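Pince à main pour sachets : les doigts lâchent tout

Posée en février, 339 vues

Bonjour, je monte deux pinces à la maison, doigts bleus, pour ranger des sachets de snacks dans une boîte rose. Servo Zollham, carte Sutiria. Emballage tordu = galère.

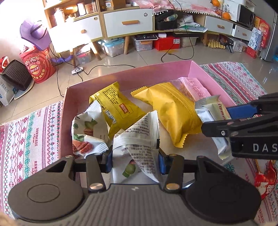

Quelle largeur de patin faut-il pour un sachet gonflé ?
Prends 13 mm minimum, et serre sur la soudure du bord – le milieu roule.

Réponse 1
Change le servo. Les Zollham c'est pas terrible.

Réponse 2
Pas d'accord, le servo va bien. Chez moi consigne de fermeture à 1494, butée à 2000, jamais au dela. Commence par les petits formats, genre le carré marron, puis les sachets plus grands comme le jaune. Patins Vendard, dégraissés à l'alcool.

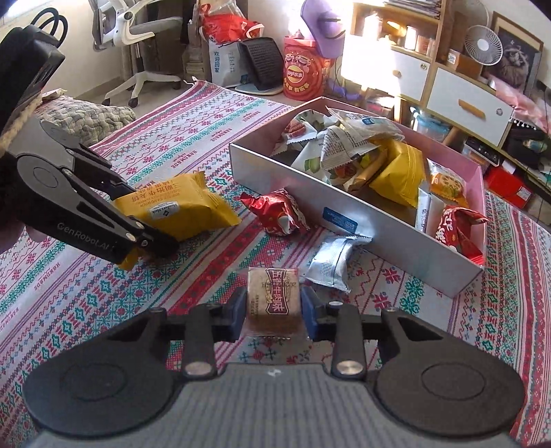 Comment éviter que le servo chauffe en maintien ?
Baisse le couple une fois le sachet pris, ça se règle dans le menu Cheung de la carte.

Réponse 3
Pareil, je suis le sujet. Quelqu'un a le fichier des doigts ?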